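Gripper Fault Report: Unexpected Opening During Handling Trials
Second-year group project, Ultthorpe
Written up by Jaqueline Chávez
Apr 26, 2022

1. What happened

Our project uses a two-finger gripper to pick flat items from a table and move them to a tray. In the second week of handling trials the gripper opened by itself while the arm was moving. The item fell and slid off the table. No one was hurt, but one of us had a hand near the tray at the time, so the lab treated it as a safety matter and we stopped work until we could explain it.

The log from Pillby, the control program we wrote for the project, showed no open command. It did show that the position reading from the finger motor dropped to zero for 150 milliseconds and then came back. Pillby took the zero as a real position, decided the fingers were closed too far, and drove them outwards.

2. Finding the cause

We first suspected the motor. We swapped it for the spare and ran the same moves again, and the fault came back, so the motor was put back in. The power supply was checked with a meter during a full cycle and stayed steady.

We then looked at the wiring. The ribbon cable to the gripper had been routed with very little slack. When the wrist turned past a certain angle the cable was pulled sideways at the connector. Moving it by hand with the motor power off gave the same drop in the reading. We repeated this with Vik, our lab supervisor, watching the log, and he agreed that the connector was the source.

There were two faults in the end. The cable was badly routed, and the program trusted a reading that could not have been right. The fingers cannot travel that far in the time given, so a simple check would have caught it.

3. Changes made

The cable was given a longer loop and a clamp was fitted on the wrist so that the connector no longer takes the load. Pillby now rejects any reading that changes faster than the fingers can move. If it gets a bad reading it holds the last motor position, stops the arm and shows a warning. It does not start again until someone presses reset.

We also changed how we work. Hands stay outside the marked area whenever the motors are on, including between runs.

4. Retest

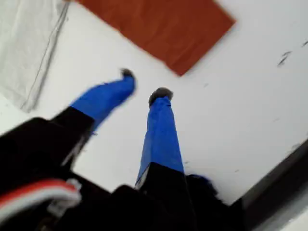

We ran 40 pick and place cycles after the changes, using the same speeds as before. The gripper did not open during any of them. Pillby stopped the arm in 2 cycles with the bad reading warning. Both stops came at the far end of the wrist turn, so the new routing has made the fault less common but has not removed it. The connector is probably worn from being pulled.

A replacement connector is on order from Esivance. Until it is fitted the wrist turn is limited in software, and the full range should not be used. The log files and the old version of the program are in the group folder under "gripper fault".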